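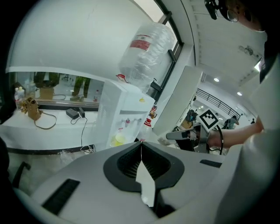
창가 급수 코너의 생수통은 언제 교체하는가?
잔량이 취수구 높이 아래로 내려가 물줄기가 가늘어지면 교체한다. 요일을 정해 두지는 않으며, 마지막으로 물을 받은 사람이 새 통을 올린다.

트릴버그(Trilberg) 층 공용 설비 사진첩 — 급수 코너와 창가 카운터

이 페이지는 모노브(Monov) 작업실 공용 설비 기록 가운데 급수 코너와 그 옆 카운터 부분이다. 회의실과 창고는 별도 페이지에 있다. 배치 변경 요청은 시설 게시판에 남기면 다음 정리일에 반영한다. 3월 배치안은 폐기하였으므로 인쇄본을 가지고 있으면 버린다.

1. 급수기와 카운터
흰색 본체에 투명 생수통을 거꾸로 꽂는 방식이다. 전면 꼭지는 세 개이고 그중 하나에 빨간색 표시가 있다. 물받이 위에는 연두색 컵이 있다. 옆으로 이어지는 흰색 카운터에는 손가방과 검은색 전원 어댑터가 올라와 있으며, 코드는 카운터 앞면을 따라 바닥 쪽으로 내려간다.

급수 코너 관리 기준은 다음과 같다.

- 물받이는 매일 퇴근 전에 비우고 헹군다. 세제를 쓴 날은 맑은 물로 두 번 더 헹군다.
- 꼭지 바깥쪽은 마른 천으로 닦는다. 알코올 솜은 쓰지 않는다.
- 새 통을 꽂기 전에 마개 둘레를 닦고 비닐 조각이 남았는지 확인한다.
- 통을 꽂은 직후에는 첫 컵을 버린다.
- 빈 통은 뚜껑을 닫아 복도 끝 회수대에 세워 둔다. 보증금은 통당 3000원이며 회수 전표에 수량을 적는다.
- 누수가 보이면 전원을 먼저 끄고 물통을 분리한 다음 게시판에 올린다. 바닥 물기는 그 뒤에 닦는다.

급수기와 가장 가까운 의자 사이의 통로 폭은 약 137cm로 잡았다. 물통 운반 수레가 방향을 바꿀 수 있는 치수이다. 의자를 창 쪽으로 붙이면 카운터 아래 청소가 어려우므로 사용 후에는 책상 쪽으로 되돌린다. 바닥 표시 테이프는 접착제가 남는 문제가 있어 이번 배치에는 쓰지 않았다.

카운터는 임시 적치 공간으로 분류한다. 개인 물품은 당일에 한하여 둘 수 있고, 택배 상자는 15시 이전에 도착한 것만 당일 배부한다. 그 이후 도착분은 다음 날 오전에 처리한다. 액체가 든 용기는 어댑터와 같은 면에 두지 않는 것이 원칙이다. 선반을 추가하자는 의견은 접수되어 있으나 하중 자료가 없어 보류 중이다.

2. 창가 쪽 전경
급수기 옆 바닥에 흰색 멀티탭이 있고, 오른쪽에는 빨간 뚜껑의 작은 병이 놓여 있다. 안쪽에는 키 큰 흰색 수납장이 서 있으며 그 부근 바닥에 검은 케이블이 쌓여 있다. 창유리에는 반투명한 흰색 필름이 붙어 있고 맨 위 칸으로 나뭇잎이 보인다.
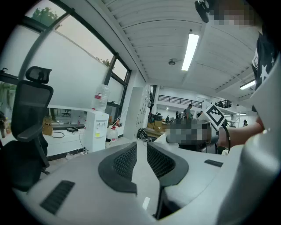 미하일리디스(Michailidis) 층 이용자가 게시판에 의견을 남겼다. 멀티탭을 바닥에 두면 물통을 갈 때 흘린 물이 닿을 수 있으니 카운터 밑면에 브래킷으로 고정하는 편이 낫고, 그쪽 층에서는 플라카르(Plarkar) 배선 트레이를 달아 청소 시간도 줄었다는 내용이다. 나사 길이는 28mm면 충분하다고 덧붙였다.

검토 결과 고정 방식에는 동의한다. 다만 카운터 상판 두께를 재지 않은 상태이므로 나사 규격은 실측 후 정한다. 트레이를 달 경우 급수기 전원은 다른 기기와 분리하여 벽면 콘센트에 직접 연결한다. 바닥의 케이블은 길이별로 묶어 이름표를 붙이고, 용도가 확인되지 않는 것은 수납장 맨 아래 칸에 한 달간 보관한 뒤 폐기한다.

다음 정리일은 7월 14일 금요일이다. 당일 오전에는 카운터 위를 비워 두어야 한다. 급수기는 필터 점검 때문에 오전 중 사용할 수 없다.

문의: 모노브 시설 게시판 | © Monov 작업실 공용 설비 기록 | 맨 위로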